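November 18, 2021 – Praddale, glazing mock-up

Second go at the glass corner for the Praddale chapel. The first one, back in March, leaked at the ridge and was praised by everyone who saw it from indoors on a dry day.

Rig is one bay at full size: 8 panes from Wutine, Plakden gaskets, steel fins painted the gray the architects call Mạch and the rest of us call gray. Panes 1 to 6 went in before lunch. Pane 7 was 11 mm too wide at the foot. Checked the drawing, checked the glass, checked the drawing again. The glass is right. The drawing has two widths on it and the cutter picked the one he liked.

Moved 7 to the end of the row and put the spare in its place. Nothing on the real building will be this forgiving.

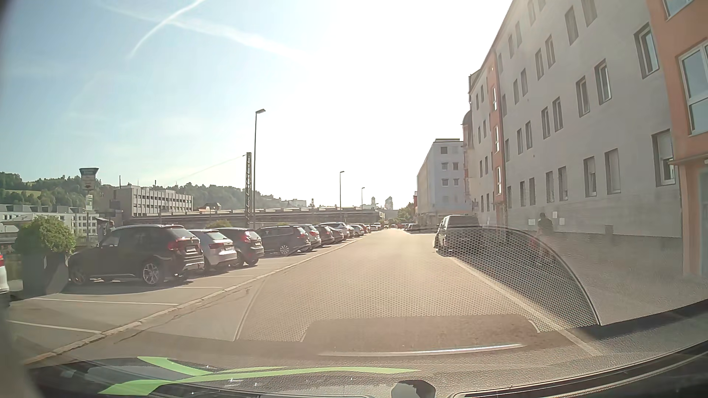

Spray test after that. Ran the hose at the ridge joint, then down the mitered edge, where the two slopes meet and the architects want "no visible frame." There is a frame. It is thin and we are all being polite about it.

Readings on the load cell: 563 at the lower fin, 920 at the upper. Upper is high. Either the fin is doing the work of its neighbor or I zeroed the cell badly, and I know which one I'd bet on. Rezero first thing and repeat before telling anyone.

Ridge stayed dry this time. Small weep at the bottom gasket, left side, where it was stretched to reach the corner. Cut the next one long and push it in – pulling it looks neater and leaks.

To do:

- ask Wutine for a replacement 7, with one width
- get the drawing fixed, both sheets
- new gasket, bottom left
- find the good suction cup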